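Clumgate Bin Picking Kit: Set-Up Guide
Section 5. Placing the bin and making your first picks

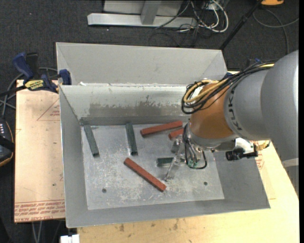
5.1 Before you begin

Give yourself a good 90 minutes for this section the first time through, and please don't feel bad if it takes longer (it did for most of us at Zurnamari!). The arm should already be bolted down and talking to the Darnen controller, as covered in Section 4.

CAUTION: Press the stop button and wait for the controller to show HOLD before you put your hands in the bin. Do this every time, even for one stray block.

5.2 Setting the bin

1. Set the metal bin on the table with its tall back panel on the far side from you, and clamp it down so it can't creep when the gripper brushes a wall.
2. Leave slack in the cable bundle over the wrist. Move the arm slowly by hand control to all the bin corners and watch that nothing pulls tight.
3. Lay a few blocks on the floor of the bin, any colors you like, at mixed angles. Some may lean on each other, and that's fine.

Note: Scratches and scuffs on the bin floor come with use and you needn't polish them out.

5.3 First picks

4. Choose Eklund Mode from the start screen and set the speed to 10 percent.
5. Press RUN and let the kit try 5 picks while you stand by the stop button.
6. If the clear finger touches the floor, raise the pick height one notch and run again.
7. Once you're happy, bring the speed up a little at a time. Check the finger screws after 300 picks.

Still stuck? Ask for Kanini Mollel on the support line, mornings are best.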